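An afternoon at the Ostine workshop open house

I'd been meaning to get over to Ostine for a couple of years, and in July I finally made it to their open house. Ostine is a shared workshop on the second floor of an old printing building, and you get in by ringing the wrong-looking bell on the side door.
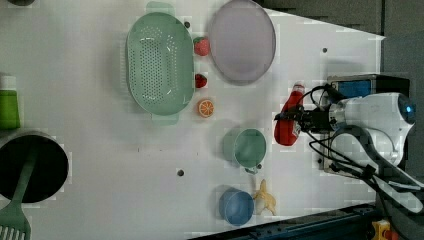

Parking was easy, by the way, if you come in from the back street. I got there a little after 2, signed the sheet, and went straight past the lathes and the pottery corner, because what I wanted to see was Aminu Lawal's kitchen arm. He's been posting build notes on it all spring under the name Zullano and I'd read every one (some of them twice, don't judge me).

The whole project lives on one white table. Toy fruit, a mint-green colander, a couple of cups, a pot with a spatula across it, and the white arm reaching in over all of it with its black gripper. I'm used to seeing hobby arms push wooden blocks around, so a table set up like a kid's play kitchen was a lot more fun to stand next to! Aminu's thinking is that the shapes should be as annoying as real ones. A bottle lying over at an angle is one kind of grab, a banana with its peel hanging open is a completely different one, and he wants both in the same session.

I asked him what it had all cost and he winced and got out a notebook. The arm came secondhand from a reseller called Makik for $2495, and everything else so far – gripper parts, cable, power, the fruit – adds up to $885. He said the cable hurt the most. He's on his fourth layout for it, and the old ones kept snagging when the wrist turned. The current one loops over the wrist on top and gets strapped together lower down on the arm, and I spent an embarrassing amount of time looking at that, since my own arm at home is a bird's nest of zip ties.

We also got into fingers. His first set was printed at home in a filament he won't name, and they flexed so badly that a cup would swivel right out of them. The newer ones came out of a long evening with Osagie, the software he uses for drawing parts, and a borrowed caliper. He'd like to try softer pads next. I told him about the bike-tube rubber I've been gluing onto mine and he wrote that down in the same notebook, so I felt pretty good about myself.

Other stuff worth your time if you go: the laser cutter demo (loud, popular, smells like a campfire), and the swap shelf by the stairs, where I picked up a bag of bearings for nothing. The coffee was terrible. There were 4 of us left asking Aminu questions when they started stacking chairs, and he was still answering them on the way down to the parking lot.

I've got the torque numbers he gave me on a scrap of paper somewhere, and I'll put them up once I've tried them on my own wrist joint.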